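Clolero

Clolero is a line of small collectible vinyl figures, first made by the designer Jyoti Grewal and released through the independent label Kaltstead. The name covers both the character itself, a round-shouldered night watchman with a lantern where his face ought to be, and the whole family of editions, colourways and guest versions that have grown up around him over the years. Collectors tend to call any single piece "a Clolero" and a full shelf of them "a watch", a habit that began on the Kaltstead message board and has since found its way onto the backs of the boxes.

Origins

Grewal drew the watchman for a set of hand-pulled screen prints, long before anybody thought of giving him a third dimension. The prints were sold from a folding table at a winter market one November, and among the people who stopped to look was Kristof Verbeke, who was then casting resin figures in a shared workshop and was rather on the lookout for something new to cast. The two got talking, the talk went on over a good deal of coffee, and by the end of the following spring there was a rough clay model with a lantern that kept falling off.

The lantern problem took longer to solve than everything else put together. Early resin casts had it glued in place, and a fair number reached their buyers in two pieces. Verbeke's answer was a short peg and socket, which held the lantern firmly and had the happy side effect of letting owners swap one lantern for another. Much of what people love about the line today comes from that little peg.

The first edition

The resin first edition ran to 200 pieces, each one sanded and painted by hand in a deep slate colour with a butter-yellow lantern. They were numbered in pencil on the underside of the left foot, and as pencil rubs away quite easily, a good many can no longer be matched to their number. Ans Geerts, who kept the order book, later copied her list into a small printed guide, and this is still the best help available to anyone trying to trace a particular figure.

Move to vinyl

Kaltstead took the watchman on for its second season and moved production to soft vinyl. The figure grew a little taller and lost the creases in his coat, which could not be pulled cleanly from the mould. Some early owners grumbled about those creases for years, and a few still do, but the vinyl version was far cheaper to buy and brought in a great many new collectors who had missed out on the resin.

The standard vinyl figure has joints at the neck and both wrists. The lantern peg was kept at its original size, so that a resin lantern will fit a vinyl body and the other way about, although the fit is snug and a warm room helps.

Guest editions

From the vinyl release onwards, Kaltstead invited other artists to dress the watchman as they pleased. The best known of these editions include:

Makar. A pale green version by the studio of the same name, with moss along the shoulders and a tiny snail on the hat. It was limited to 386 pieces and is the guest edition most often asked after.

Maes. Named after the bakery above which it was painted, this one swaps the lantern for a bread oven with a glowing door. The glow paint fades if the figure is left on a sunny windowsill.

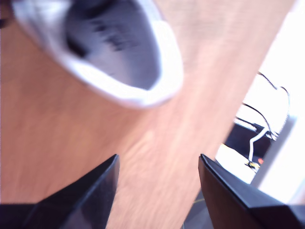 Harbour Watch. Floor Jansen's version, in a long yellow oilskin with a striped scarf. The scarf is a separate piece and is very often missing from second-hand figures, so it pays to ask before buying.

Blank. An unpainted white figure sold for people to decorate themselves, and the start of a lively custom scene that still swaps photographs and paint recipes.

Packaging

The vinyl figures come in a window box shaped like a sentry hut, with a roof flap that tucks in at the back. Bart Van Loon designed the hut and hid a small drawing of a sleeping cat somewhere on every version. On the Makar box the cat is inside the chimney, where it can only be found by opening the roof right out.

Care and collecting

Soft vinyl can lean over time, and the watchman, being heavy in the head, leans more than most. A short soak in warm water followed by a cold rinse will usually bring him upright again. Lanterns should be taken out first, as water can sit in the socket.

Prices for the resin edition vary a great deal with the state of the lantern. Figures still holding their first one, unglued and unchipped, are the most sought after, and those with a readable pencil number come close behind. The vinyl figures remain easy to find, apart from Makar and complete examples of Harbour Watch.

See also

Designer toys
Soft vinyl
Kaltstead editions by season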